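Garkis College of Hospitality
Certificate in Catering and Table Service
Unit 4: Preparing the Work Surface
Course handout, revised for the March intake

Scope of this unit

Students will prepare, cover and clear a service table to the standard required in the practical assessment. The unit assumes that hand hygiene and the labelling of stored food have been completed. Two practical sessions are set aside for it, and attendance at both is compulsory.

Definitions

In this handout, "table" means any bench or tabletop at which food is portioned or plated. "Mat" means a removable covering laid over the table, whether of paper, cloth or moulded material. "Tray" means a shallow carrying surface with a rim. A board is a cutting surface and is dealt with in Unit 6.

Covering the table

The table is wiped with detergent solution, rinsed and dried before anything is laid on it. A mat placed on a damp surface will cockle and may tear when a tray is drawn across it. The mat should be unrolled from the back of the table towards the front, smoothed with the flat of the hand and checked for creases. It need not reach every edge. A margin of bare table may be left, provided that all work is carried out on the covered area.

Colour is a matter of house practice. A plain mat in a muted colour shows crumbs and spills less readily than white, and students using one must inspect the surface from a low angle between tasks. Patterned coverings are not accepted for assessment. 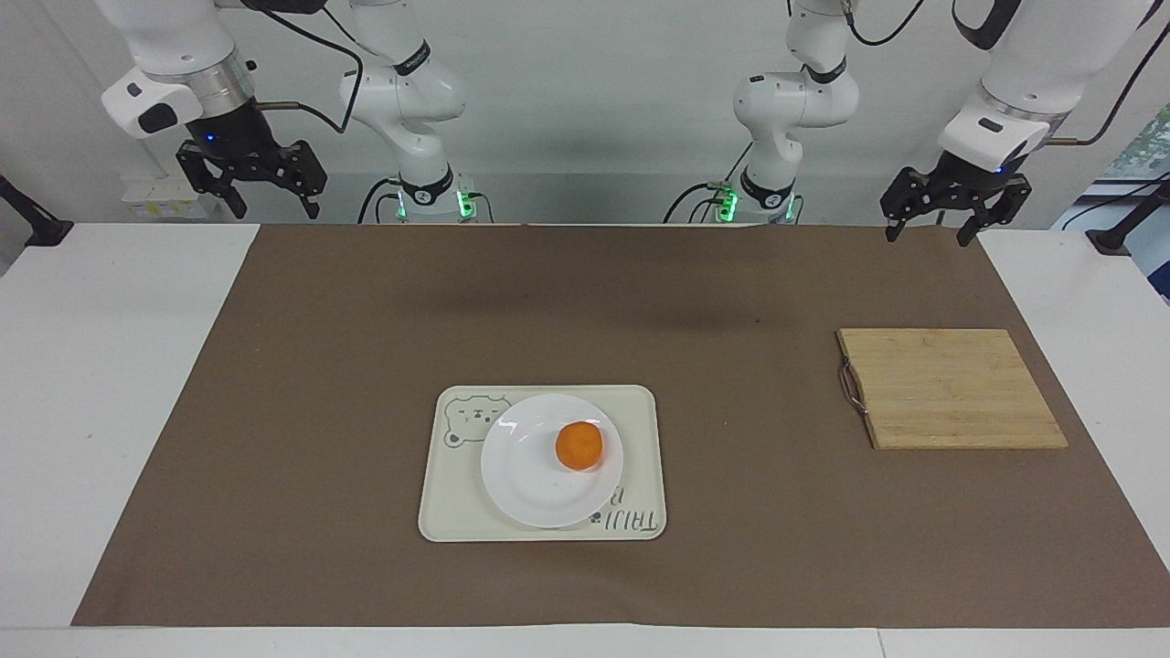 Garkis College of Hospitality Course Notes, p. 236

Position of the tray

A single tray is set in the lower centre of the mat, towards the worker, so that it can be filled without leaning across the table. On a brown mat a cream-coloured tray is easily distinguished from its background, and its outline can be judged at a glance. Rounded corners and a slightly raised rim are both acceptable under the college standard. The rim of a serving tray should be continuous and free from chips.

The worker should be able to place either hand on the tray with the elbows close to the body. Where two students share a table, the tray remains with the student who is plating, and the second student passes items from the side.

Light and shadow

Anything standing or suspended above a table will cast a shadow on the mat. Portions should be inspected in the best-lit part of the covered area. If the shadow falls across the tray itself, the tray is moved and the mat left where it is.

Clearing

The tray is removed first. Paper mats are folded inwards from the sides, so that crumbs are retained, and discarded. Cloth mats go to the laundry bin at the Lavano Street entrance. The table is then washed again, including any margin that was left uncovered.

Preparation for the practical

Students should read the whole of this unit and bring a clean apron and a dry cloth. Mats and trays are supplied. Students enrolled at the Nikotport campus should consult the local timetable for room allocations.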